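회사 소개

프리넥스(Prinex)에 오신 것을 환영합니다

프리넥스는 휴대전화에 쌓인 대화 기록을 보관하고, 옮기고, 다시 읽을 수 있게 도와드리는 작은 회사입니다. 메신저에서 내보낸 대화 파일을 컴퓨터에서 정리하는 프로그램 '아타티에(Atatier)'를 만들고 있으며, 같은 주제에 대한 안내문을 이 사이트에 무료로 올리고 있습니다. 사무실은 대전에 있습니다.

이 페이지는 저, 레이프 할보르센(Leif Halvorsen)이 직접 한국어로 썼습니다. 한국어는 저의 모국어가 아닙니다. 동료가 맞춤법을 한 번 보아 주었지만 문장은 제가 쓴 그대로 두었습니다. 어색한 곳이 있으면 너그럽게 읽어 주시고, 혹시 뜻이 분명하지 않은 곳을 발견하시면 페이지 아래에 있는 주소로 알려 주시면 고치겠습니다.

시작

회사를 시작한 사람은 두 명입니다. 저와 앨러드 로허(Aled Lougher)입니다. 우리는 같은 통신 장비 회사에서 일하면서 알게 되었고, 점심시간에 휴대전화 이야기를 많이 했습니다. 어느 봄에 앨러드가 휴대전화를 새로 샀는데, 가게에서 옮겨 준 자료 안에 사진과 연락처는 있었고 메신저의 대화는 없었습니다. 그 대화 안에는 아버지와 몇 년 동안 주고받은 문장들이 있었습니다. 예전 전화기는 이미 초기화가 된 다음이었습니다.

앨러드는 그날 저녁에 저에게 전화해서 방법이 있는지 물었습니다. 저는 방법이 있을 것이라고 대답했습니다. 그 대답은 틀렸습니다. 백업이 꺼져 있었고, 새 전화기로 돌아올 수 있는 것은 없었습니다. 그런데 앨러드가 예전에 회사 컴퓨터로 보낸 메일 하나에 대화의 일부를 텍스트 파일로 내보낸 것이 붙어 있었습니다. 날짜가 두 가지 형식으로 섞여 있고 줄바꿈이 깨져서 읽기가 몹시 힘든 파일이었습니다. 저는 주말에 그 파일을 날짜 순서대로 다시 맞추는 짧은 프로그램을 썼습니다. 그것이 아타티에의 첫 번째 모양입니다.

처음 회사 이름은 프리넥스가 아니라 베상스(Vesance)였습니다. 발음하기 어렵다는 의견을 고객님들께 많이 들었고, 전화로 메일 주소를 불러 드릴 때마다 철자를 여러 번 반복해야 했습니다. 그래서 이름을 바꾸었습니다. 오래된 영수증이나 프로그램의 설치 폴더에 아직 베상스라는 이름이 보일 수 있습니다. 같은 회사이니 안심하셔도 됩니다. 예전 메일 주소로 보내신 편지도 지금의 주소로 전달됩니다.

우리가 하는 일

아타티에는 사용자가 메신저에서 직접 내보낸 대화 파일을 열어 주는 컴퓨터용 프로그램입니다. 파일을 넣으면 날짜와 보낸 사람을 구별해서 책처럼 넘겨 볼 수 있는 문서로 만들어 줍니다. 사진과 음성 메시지를 같이 내보내셨다면 원래 있던 자리에 넣어 드립니다. 같은 대화방을 여러 번 내보낸 경우에는 겹치는 부분을 찾아서 하나로 합칩니다. 이 기능이 만들기에 가장 오래 걸렸고, 지금도 제일 자주 고치는 부분입니다.

겹치는 부분을 찾는 것이 왜 어려운지 조금 설명하고 싶습니다. 메신저마다 시간을 적는 방법이 다릅니다. 어떤 파일은 초까지 적고 어떤 파일은 분까지만 적습니다. 전화기의 언어를 한국어에서 영어로 바꾸면 '오후'가 'PM'으로 바뀌고, 날짜의 순서도 달라집니다. 외국에 출장을 다녀오신 분의 파일에서는 같은 메시지가 다른 시각으로 두 번 나타나기도 합니다. 상대방의 이름을 연락처에서 바꾸면 예전 파일과 새 파일의 이름이 서로 다릅니다. 아타티에는 이런 차이를 만나면 마음대로 결정하지 않고 사용자에게 물어봅니다. 질문이 너무 많다는 불만을 받은 적이 있어서, 지금은 비슷한 질문을 모아서 한 번에 물어보게 하였습니다.

프로그램 안에 있는 검색 기능은 우리끼리 루엘린(Llewellyn)이라고 부릅니다. 메뉴에도 그 이름이 그대로 남아 있습니다. 원래는 출시 전에 평범한 이름으로 바꿀 생각이었는데 먼저 써 보신 분들이 이미 그 이름으로 문의를 하셔서 바꾸지 못했습니다. 루엘린은 단어를 정확하게 기억하지 못해도 찾을 수 있게 만들었습니다. 예를 들어 '이사'와 '계약금'이 며칠 사이에 나온 부분을 찾아 달라고 할 수 있습니다. 이모티콘도 검색됩니다. 한국어의 띄어쓰기가 다르게 쓰인 경우도 대부분 찾지만, 초성만으로 쓴 말은 아직 잘 찾지 못합니다. 이 점은 계속 연구하고 있습니다.

안내문은 프로그램을 사지 않으신 분도 읽을 수 있습니다. 휴대전화를 바꾸기 전에 확인할 것, 대화방을 파일로 내보내는 순서, 저장 공간이 부족할 때 먼저 지워도 되는 것과 지우면 안 되는 것, 가족이 돌아가신 후에 전화기를 정리하는 방법 같은 글이 있습니다. 마지막 글은 쓰는 데에 오래 걸렸습니다. 그리고 이 사이트에서 가장 긴 편지들을 받게 한 글입니다. 답장을 모두 드리고 있지만 조금 늦어질 수 있음을 양해해 주시기 바랍니다.

하지 않는 일

문의 중에 우리가 도와드릴 수 없는 것이 있어서 미리 적습니다.

다른 사람의 대화를 보게 해 달라는 부탁은 받지 않습니다. 배우자나 자녀, 직원의 경우에도 같습니다. 사정을 자세하게 써 주시는 분이 계시고 그 마음이 이해되는 때도 있지만, 대답은 바뀌지 않습니다.

이미 지워졌고 백업도 없는 대화를 복구하는 일은 하지 않습니다. 그런 일을 해 준다고 광고하는 업체를 추천하지도 않습니다. 우리에게 오시는 분들 가운데에는 먼저 그런 업체에 돈을 내고 오신 분이 적지 않습니다.

정지된 계정을 풀어 드리는 일도 할 수 없습니다. 우리는 어느 메신저 회사와도 관계가 없으며, 그 회사들의 결정에 영향을 줄 수 있는 위치에 있지 않습니다. 계정에 대한 문제는 해당 앱의 고객센터에 직접 문의하셔야 합니다. 다만 계정이 정지되기 전에 내보낸 파일을 가지고 계신다면, 그 파일은 아타티에에서 보통의 파일과 똑같이 열립니다.

대화 파일을 법원에 낼 증거로 만들어 드리는 서비스도 없습니다. 아타티에로 만든 문서는 읽기 위한 것이며 원본을 대신하지 않습니다. 소송과 관계가 있으면 원본 파일과 전화기를 그대로 두시고 먼저 변호사와 상담하시기를 권합니다.

개인정보에 대한 우리의 생각

아타티에는 인터넷에 연결하지 않아도 작동합니다. 파일은 고객님의 컴퓨터 안에서만 처리되고, 우리 서버로 올라오지 않습니다. 처음부터 서버를 두지 않은 데에는 솔직히 비용의 이유도 있었습니다. 지금은 비용을 감당할 수 있지만 같은 방법을 유지하고 있습니다.

인터넷을 사용하는 때는 제품 번호를 확인할 때와 새 버전이 있는지 볼 때입니다. 새 버전의 확인은 설정에서 끌 수 있습니다. 끄시면 프로그램이 다시 켜라고 조르지 않습니다.

문제를 신고하실 때 대화 파일을 메일에 붙여서 보내지 말아 주십시오. 그래도 보내시는 분이 계십니다. 그런 메일을 받으면 파일을 열지 않고 삭제한 다음, 삭제했다는 답장을 드립니다. 문제를 찾기 위해 파일의 모양을 보아야 할 때에는 프로그램의 '가린 사본 만들기'를 사용하시면 됩니다. 글자는 모두 같은 기호로 바뀌고, 날짜 형식과 줄의 구조만 남습니다. 이름도 남지 않습니다.

이 부분은 시아마크 알리푸르(Siamak Alipour)가 맡고 있습니다. 시아마크는 회사에서 가장 조심스러운 사람이고, 새로운 기능에 대한 회의를 할 때 보통 마지막에 말합니다. 그가 반대해서 만들지 않은 기능이 여러 가지 있습니다. 예를 들어 정리된 대화를 웹 링크로 가족에게 공유하는 기능은 거의 완성되었으나 지난 3월에 그만두었습니다. 링크가 한 번 퍼지면 되돌릴 방법이 없다는 그의 의견에 제가 좋은 대답을 찾지 못했기 때문입니다.

함께 일하는 사람들

지금 프리넥스에서는 여덟 명이 일하고 있습니다. 모든 사람을 여기에 소개하지는 않습니다. 이름을 올리는 것을 원하지 않는 동료도 있어서 그 뜻을 존중합니다.

앨러드 로허는 프로그램의 화면과 사용 순서를 설계합니다. 버튼의 글자를 정하는 데에 며칠을 쓰기도 합니다. '병합'이라는 말을 '합치기'로 바꾼 것도, 합치기 전에 반드시 원본의 사본을 만들게 한 것도 앨러드입니다.

라가벤드라 쿠리안(Raghavendra Kurian)은 고객 문의를 담당합니다. 문의 메일의 첫 답장은 대부분 그가 씁니다. 한국어와 영어로 답할 수 있고, 필요하면 힌디어와 말라얄람어도 가능합니다. 전화 상담은 오후 2시부터 받습니다. 오전에는 밤사이에 온 메일을 읽고 답하는 시간이 필요해서 그렇게 정했습니다.

그위온 프리처드(Gwion Pritchard)는 안내문을 쓰고 그림과 짧은 영상을 준비합니다. 앱의 화면이 바뀌면 안내문도 바뀌어야 하는데, 바뀌었다는 것을 미리 알려 주는 곳은 없습니다. 그래서 그위온은 안내문의 모든 순서를 정기적으로 처음부터 다시 따라 해 봅니다. 그때 쓰는 전화기 중에는 아주 오래된 기종도 있습니다. 오래된 전화기를 쓰시는 분이 백업에 대해 제일 많이 물어보시기 때문에 버릴 수가 없습니다.

저는 대화 파일을 읽는 부분의 코드를 쓰고, 회계 서류를 정리하고, 이런 소개 글을 씁니다.

안내문을 만드는 방법

안내문 하나가 사이트에 올라가기까지의 과정을 궁금해하시는 분이 계셔서 적습니다. 먼저 라가벤드라가 같은 질문이 반복되는 것을 알려 줍니다. 그위온이 초안을 쓰면 그 기능을 한 번도 써 보지 않은 동료가 초안만 보고 따라 합니다. 이때 옆에서 말로 도와주면 안 됩니다. 따라 하던 사람이 멈춘 곳은 문장이 나쁜 곳이라고 생각하고 다시 씁니다. 가장 긴 안내문은 인쇄하면 대략 16쪽이 됩니다. 더 짧게 줄이려고 노력했지만, 줄인 글을 보고 따라 하신 분들이 중간에서 멈추셔서 원래 길이로 돌아갔습니다.

우리는 안내문에 '간단히'나 '쉽게'라는 말을 쓰지 않기로 했습니다. 잘되지 않아서 글을 찾아오신 분에게 그런 말은 도움이 되지 않습니다. '클릭'과 '탭'도 구별해서 씁니다. 컴퓨터에서 하는 일과 전화기에서 하는 일이 한 글 안에 섞여 있으면, 이 구별이 생각보다 중요합니다.

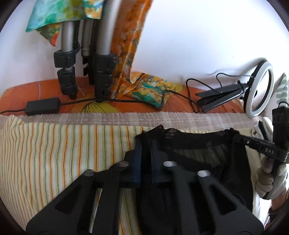
영상 안내는 글보다 늦게 시작했고, 아직 글만큼 자신이 있지 않습니다. 손으로 전화기를 누르는 모습을 찍으려면 카메라가 가만히 있어야 하는데, 집에서 비슷한 영상을 찍어 부모님께 보내고 싶다는 분들도 같은 어려움을 말씀하십니다. 삼각대를 어디에 세우느냐는 질문에 우리는 책상이나 바닥처럼 단단한 곳을 권합니다. 꽃이 크게 그려진 주황색 쿠션에 올린 이 삼각대처럼 다리 끝에 검은 고무 발이 있더라도, 쿠션 위에서는 높이와 기울기를 맞추기가 더 까다롭습니다. 그리고 촬영할 때에는 꼭대기에 걸친 꽃무늬 스카프나 옆으로 늘어진 주황색 스카프 같은 천을 치워 두시는 것이 좋습니다. 천의 끝이 렌즈 앞으로 내려오면 화면의 글자가 가려집니다. 부모님께 보내실 영상이라면 한 영상에 한 가지 동작만 담으시고, 누르기 전에 잠깐 기다려 주십시오.

가격과 판매

아타티에는 한 번 구입하시면 계속 쓰실 수 있습니다. 매달 내는 요금은 없습니다. 한 개의 제품 번호로 컴퓨터 2대까지 설치할 수 있고, 컴퓨터를 바꾸시면 예전 컴퓨터의 등록을 직접 해제하실 수 있습니다. 예전 컴퓨터가 고장 나서 해제할 수 없는 경우에는 메일로 말씀해 주시면 우리가 해제해 드립니다. 고장을 증명하는 사진은 필요하지 않습니다.

구입하시기 전에 체험판을 꼭 써 보시기 바랍니다. 체험판은 대화방을 하나만 열 수 있지만 그 대화방에서는 모든 기능이 작동합니다. 고객님의 파일이 제대로 열리지 않으면 구입하셔도 결과가 같으므로, 그때는 구입하지 마시고 먼저 문의해 주십시오. 우리가 모르는 새로운 형식일 가능성이 있고, 그런 경우에는 알려 주시는 것이 우리에게 큰 도움이 됩니다.

환불은 이유를 묻지 않고 해 드립니다. 이유를 적는 칸이 있으나 비워 두셔도 처리됩니다. 학교와 도서관, 복지관에서 강의용으로 사용하시려면 별도의 제품 번호를 보내 드리니 기관의 메일 주소로 신청해 주십시오. 강의 자료로 우리 안내문을 인쇄해서 나누어 주시는 것은 허락을 받지 않으셔도 괜찮습니다. 다만 인쇄하신 날짜를 종이에 적어 주시면 좋겠습니다. 앱의 화면이 바뀐 다음에 오래된 종이를 보고 헤매시는 분들이 계십니다.

광고와 제휴에 대하여

이 사이트에는 광고가 없습니다. 안내문 안에서 다른 회사의 제품을 소개하고 돈을 받지도 않습니다. 글을 대신 써 주겠다는 제안과 링크를 넣어 달라는 제안을 매주 받고 있는데, 이런 제안에는 답장을 드리지 않습니다. 무례하게 보일 수 있겠지만 고객님의 편지에 답할 시간을 지키기 위한 것입니다.

안내문을 다른 언어로 번역하고 싶으신 분의 연락은 언제나 반갑습니다. 지금은 베트남어 번역을 준비하고 있습니다. 한국에서 일하시는 분들이 고향의 가족과 나눈 대화를 보관하고 싶다고 편지를 많이 보내셨습니다. 저도 고향이 먼 사람이어서 이 일은 특별히 빨리 끝내고 싶습니다.

연락하시는 방법

가장 좋은 방법은 사이트 오른쪽 위의 '문의하기'를 이용하시는 것입니다. 쓰고 계신 전화기의 기종과 메신저의 이름, 그리고 어디에서 멈추셨는지를 적어 주시면 답장이 빨라집니다. 전문 용어를 모르셔도 괜찮습니다. 화면에 보이는 말을 그대로 옮겨 적어 주시는 것이 제일 정확합니다. 비밀번호와 인증번호는 절대로 적지 마십시오. 우리가 그것을 물어보는 일은 없으며, 만약 프리넥스의 이름으로 물어보는 메일을 받으셨다면 그 메일은 우리가 보낸 것이 아닙니다.

사무실에 직접 오시려면 먼저 약속을 정해 주시기 바랍니다. 작은 사무실이라서 갑자기 오시면 앉으실 자리가 없을 수 있습니다. 건물 앞의 주차장은 다른 회사의 것이므로 길 건너편의 공영 주차장을 이용해 주십시오.

전화기를 바꾸기 직전에 이 페이지를 읽고 계신다면 문의보다 먼저 '휴대전화를 바꾸기 전에 확인할 것'이라는 안내문을 열어 주십시오. 그리고 새 전화기에서 대화가 모두 보이는 것을 확인하실 때까지 예전 전화기를 초기화하지 마시고, 가게에 반납하시는 것도 하루만 미루어 주시기를 부탁드립니다.

레이프 할보르센 드림
프리넥스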